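Section 3: Moving In

The Pletix desktop utility does its work on an older office computer, provided somebody cleans the computer first. Dust is the usual reason a machine from the back closet sounds like a leaf blower.

1. Shut down the computer from its menu. Holding the power button until it gives up is a different procedure, covered under Recovering Lost Files.

2. Unplug the power cord and wait 2 minutes.

3. Lay the case on its side on a firm surface and take off the side panel. Put the screws in a cup. Remember which cup, particularly if you drink coffee.

CAUTION: Touch bare metal on the case before you touch anything else inside it. Carpet and wool socks are not your friends. 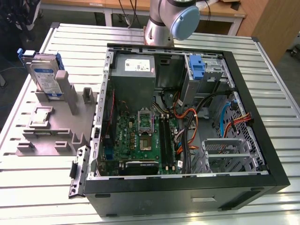
4. Blow out the dust with short bursts of canned air, holding the can upright. A household vacuum is not a substitute, however proud of it you are.

5. Refit the panel, plug in the cord and start the computer.

6. Run the Pletix installer. It takes almost 11 minutes, most of them spent at 99 percent.

NOTE: The installer will ask how many days of backups to keep. The default is 365. Choose a smaller number if your drive is already full of vacation photos.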